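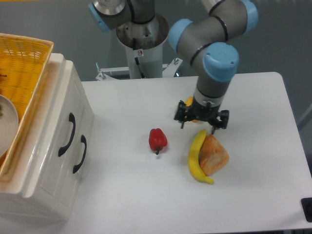

Figure 4-1. Brindmont top in white, rounded corner at front right.

4 Placing, leveling and finishing the table

This section applies to Skolby work tables with the Brindmont top. For tables with the Nông folding base, use the supplement packed with the base and go directly to 4.4.

4.1 Before you start

Complete the base assembly in section 3. All eight frame bolts must be in place but only finger tight. They are tightened in 4.2, after the table has been moved to its final position.

You will need:
- the hex key from the parts bag
- an open-end wrench for the foot locknuts
- a spirit level
- a tape measure
- the four felt pads, if the floor is wood or vinyl

CAUTION: Two people are required to move the table. Lift by the frame rails. Lifting by the top puts load on the threaded inserts and can pull them out.

4.2 Leveling

1. Set the table in its final position. Leave 190 mm between the rear rail and the wall if a cable tray is to be fitted later.
2. Turn all four feet fully in, then back each one out two full turns.
3. Lay the spirit level along the rear of the top, parallel to the long side. Adjust the rear feet until the bubble is centered.
4. Repeat along the front with the front feet.
5. Lay the level across the short side, first at the left and then at the right. Correct with the front feet only.
6. Press down on each corner in turn. If the table rocks, back out the foot diagonally opposite the corner that dips, a quarter turn at a time.
7. Tighten the frame bolts in a cross pattern, starting with the left rear leg.
8. Check the level again. Tightening usually shifts one corner slightly.
9. Hold each foot with one hand and run its locknut up against the leg with the wrench.

NOTE: Feet may be extended up to the painted ring. If the ring is visible below the leg, shim the floor and start again from step 2.

On carpet, repeat steps 3 to 9 after one week.

4.3 Loading

The maximum evenly distributed load is 160 kg. The figure includes anything clamped or bolted to the top and anything hung from the rails.

Equipment that must be fixed to the table is mounted at the rear, over the crossmember. Do not drill the top within 400 mm of the middle of the front side. The area is unsupported and holes there void the warranty.

If you drill elsewhere:
- mark the hole from above and check underneath for the crossmember and the inserts
- put masking tape over the mark before drilling
- drill from the finished side into a scrap block clamped below
- seal the bare edge of the hole with the tube of sealant from the parts bag and let it cure overnight

CAUTION: Do not sit or stand on the table. Do not use it as a support for a ladder.
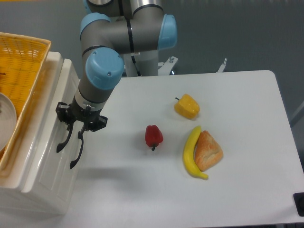 Figure 4-2. Table in use, with plastic bin.

Bins and trays with hard feet can leave marks when dragged. Lift them, or fit pads to the underside.

4.4 Cleaning

Daily: wipe with a damp cloth and dry with a second cloth.

Weekly, or after spills:
1. Clear loose items from the area to be cleaned.
2. Mix 5 ml of neutral dish detergent into 1000 ml of lukewarm water.
3. Wipe from the rear toward the front with a wrung-out cloth. Do not let water stand along the edges or around drilled holes.
4. Rinse with clean water on a fresh cloth.
5. Dry at once.

Dried glue and label residue can be removed with isopropyl alcohol on a cotton pad. Test it on the underside first. Keep contact under one minute and rinse afterward.

Do not use scouring powder, steel wool, acetone, furniture polish or wax. Wax builds up, yellows, and cannot be removed without dulling the finish.

4.5 Minor damage

Shallow scratches on the rail paint can be touched up with a Josimach paint stick, ordered by the color code on the rating label. The label is on the inside of the left rear leg. Shake the stick well, apply a thin coat, and wait four hours before the next.

Scratches in the top that catch a fingernail cannot be repaired on site. Order a replacement top. The inserts are in the same positions on all tops supplied from January onward. For older tables, send the serial number with the order so the hole pattern can be checked.

4.6 Six-month check

- Frame bolts: retighten.
- Locknuts: check that they bear on the legs.
- Felt pads: replace if compressed or gritty.
- Sealed holes: look for swelling or lifting at the edge. Reseal if needed.
- Level: check front and rear as in 4.2, steps 3 to 5.

Section prepared by Kha Trình. Procedure 4.2 checked by Tín Lưu.

Continue with section 5, Cable tray and accessories.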